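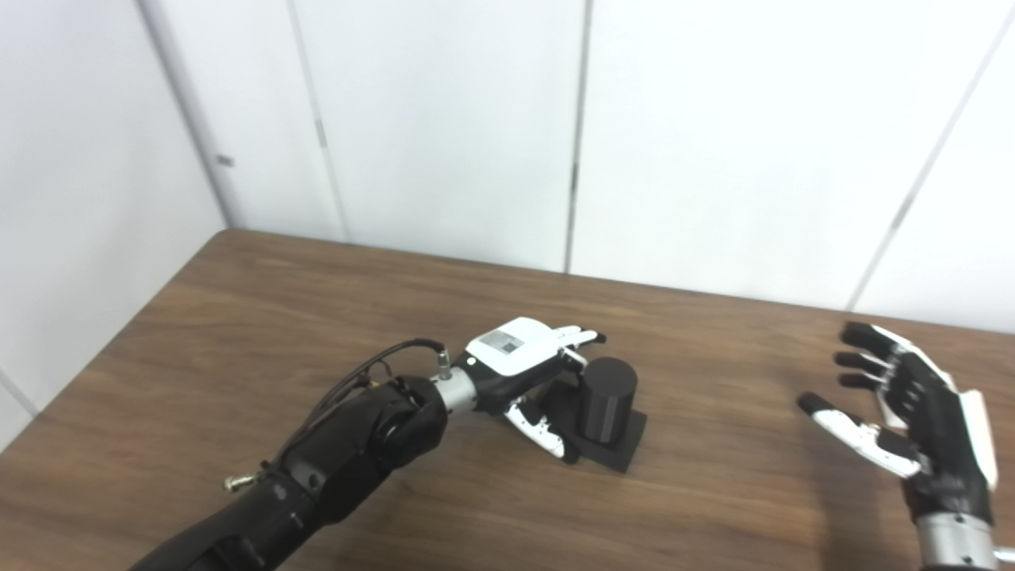 Left hand reaching for the black cylinder, right hand raised

Spanos 600 Conductor's Stand Light

Item no. 600-2
Availability: in stock, ships in 2 business days

The Spanos 600 is a clip-on light for conductor's desks and full-score stands in the opera pit. It covers an open full score from edge to edge and keeps spill off the front rows. The hood is deep enough that singers looking down at the conductor don't see the lamp itself.

Brightness is set with a rotary dimmer on the cord. It fades to zero with no step at the low end, so it can be taken out completely during a blackout – the pit blue can stay on separately. The 800 version has a wider hood for oversized scores and uses the same clamp.
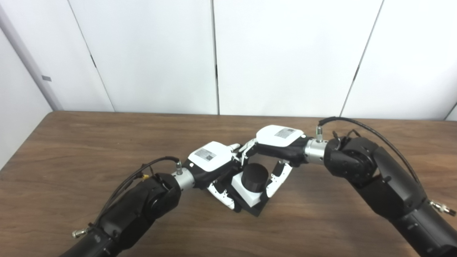 Both versions run without a fan and make no noise at any setting. The cord is 8 feet long and exits at the back of the clamp. Spare cords and hoods are sold separately.

"We used two of them for the whole run in December, one for the conductor and one for the prompter," writes Teresa Krajewska, stage manager at the Stumska chamber opera. "The clamp stayed put through every page turn."

Not suitable for outdoor use. Do not cover the hood with gel or tape.

For rental or orders of more than one pit set, contact Brock Penner at Selonthorpe Stage Supply.

Page updated Oct 22, 2021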